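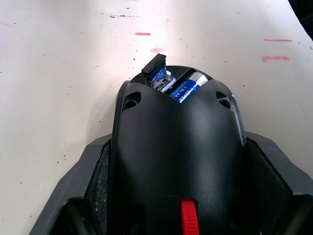

Wrist view, left and right fingers on the shell.

Idahosa had read the Voltby service sheet twice and still didn't believe it. Wednesday, it said, check finger alignment using a small household item. Somebody at Haugen had been paid to write that.

"It's holding it," said the voice on the phone from Stistitz. "So it's aligned."

"It's holding it now," Tobiloba Idahosa said. He had heard "so it's fixed" about this cell before, and the log was up to entry 124.
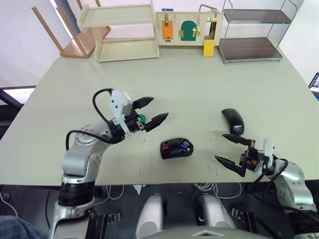
Both grippers open, two mice on the table.

He wrote down the left reading, then the right. They differed by 19. The sheet allowed 200, a number so generous that he wondered what kind of machine would ever fail.

"What did you get?" asked the phone.

"A pass."

"Then sign it."

He left the line blank and scrolled to the next page.

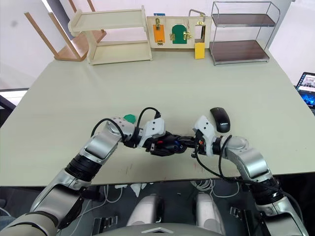
Step 2: Bring the grippers together

"Slowly," the sheet said, without saying how slowly. Idahosa chose the lowest speed on the menu and put his thumb on the stop button. The phone asked if he was done. He told it to wait.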